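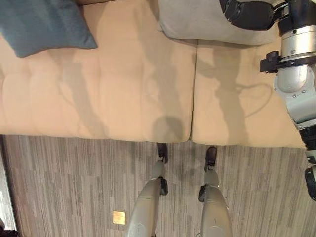

Week two of the hand comparison and I'm already tired of the word "dexterous". Trosteck uses it four times on one page of the brochure. The Prumura sheet uses it in the file name. So, a few posts on what I think so far, in no useful order.

Setup first, for those who asked. One humanoid, a sofa, two throw pillows, a side table. Trosteck fingered hands against the Prumura two-jaw gripper, same arms, same Boyer controller. I wanted to swap the controller too, but then you don't know what you're comparing.

Everyone picks up a rigid cube in their demo. Fine. Cubes don't sag, and they don't hide their own edges. If you want my attention, pick up something that changes shape the second you touch it.

The plan is 100 grasps per hand per pillow. Trosteck's sheet promises "reliable handling of soft goods", with a little asterisk, and the asterisk leads to a footnote about "suitable soft goods". I have read that footnote more often than I've read some novels.

Grip force is the number everybody quotes and I care about it least. A pillow doesn't need force. It needs the fingertips to get behind an edge without shoving the whole thing into the back of the sofa. Show me a spec for that.

Wrist cameras next. I came in liking them and I'm cooling off. The pitch is a close view of the contact point. What you get for a good part of any reach is the underside of your own hardware plus a smear of cloth going by.
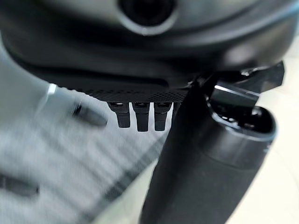

And the smear matters, as the Boyer software will happily hand you a grasp score for a blurry view. Same confident green number. I asked support whether the score takes motion blur into account and got a link to the page I was asking about.

You can slow the arm down, sure. At 30 percent speed the wrist view gets a lot nicer. At 30 percent speed I could also tidy the sofa myself, make coffee and come back.

The head camera has the opposite problem. Great view of the whole sofa, right up to the moment the forearm swings across it. Then you're relying on the wrist again. Two cameras, and I still find myself wanting one on a stand in the corner like it's September and we never bought the humanoid.

Somebody will say "just add tactile". Wurkham sells fingertip pads and I have a set on loan. They come with a 32-page calibration guide. I'm on page nine. Opinions later – I'd like to have earned them.

Credit where due: fingers do have one thing going for them on fabric. They can pinch a corner from the side and keep the palm out of the way. Two jaws want to come straight in, and with a pillow leaning on an armrest, straight in is often where the armrest is.

Does that justify the price gap? Ask me after the full run. My guess is no for pillows and maybe for bedding, and I don't trust guesses, including mine.

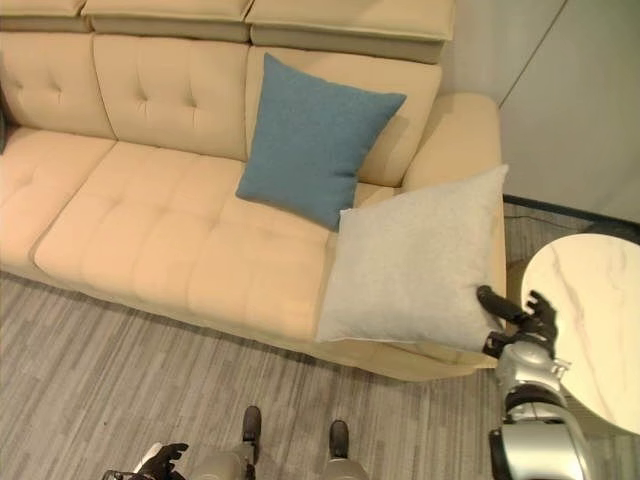 Things I'd like every vendor to publish, please:
– grasps attempted, as well as grasps that made the video
– what counts as a "success" (lifted? moved? put down where you asked?)
– camera view at full speed, uncut
– how the hand behaves after 500 cycles

Full table goes up when both hands have finished both pillows. If you sell one of these and want to argue, bring your own pillow.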